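Paid participants wanted: people to argue with a rule book

Pridham is looking for 30 people to test a draft code of practice for hand-held gripper work. Sessions run through September at our Mamano Street rooms. If you read the title of the draft ("Good Practice in Recorded Manipulation, version 3") and felt your eyes close, you may be just who we want.

Some background. The draft has been passed around by firms that collect handling recordings for robot training. It tells operators how to grip, how long to hold, when to throw a take away and what to write down afterward. It is long. Much of it was written by people at desks, and I include myself in that. I have seen plenty of standards that made the paperwork better and left the work where it was, and I would like to know whether this one is any different before we put our name on it. 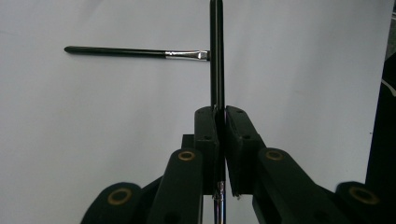

Clause 4, grip and alignment: one brush held upright in the fingers, a second lying crosswise.

Take Clause 4. It says the held object should be "substantially vertical" and the fingers "fully closed on the handle." What is substantially? Two reviewers in our office read the same take and gave it different grades, and both could point to the sentence that backed them up. A rule that does that is a suggestion with a number on it.

What you would do

You will get a short introduction to the gripper, then work through a set of simple handling tasks with thin tools and rods. Half the group follows the draft to the letter. The other half gets a single page of plain instructions. Afterward everybody grades takes made by other people and marks any clause they found unclear, useless or impossible to follow. Please don't be polite about it.
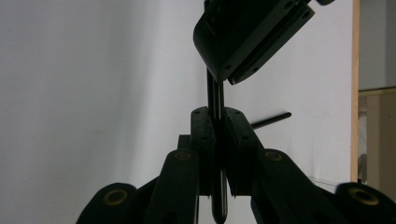

Clause 7, thin objects: a black rod between the finger pads, rounded tip just below them.

A session lasts around 100 minutes, breaks included. The breaks are real ones. The draft has a clause on operator fatigue that asks people to "remain mindful of strain," and I don't think that protects anyone's wrist, so we are using fixed stops instead. You can also stop whenever you like and still be paid in full.

Who can apply

Adults with normal use of at least one hand. We want a mix: people who have done this kind of work for a living, people from shop floors, kitchens, labs and repair benches, and people who have never touched a gripper. If you helped write any part of the draft, or you work for Stuser or Sheikh, who both have products they would like to see it approve, you can't take part. You are welcome to send comments by the usual route.

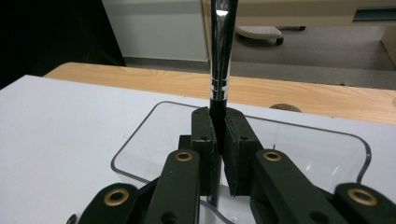

Clause 9, work over a tray: black-handled tool held upright, clear tray behind and below.

What happens to your recordings

They are kept under a participant number, used for this study and deleted when the report is out. They will not be sold or added to anyone's training set. We will publish the results whichever way they fall, including if the single page does just as well as the full draft. That is my bet, for what it's worth, and Elsa Grønli, who is running the analysis, has taken the other side. She will not know which group a take came from when she scores it.

How to apply

Write to Shiuli Weerasinghe at the Pridham study desk. Tell us what kind of hand work you do or have done, whether you are left- or right-handed, and which times of day suit you. No résumé, no cover letter. Travel within the city is covered.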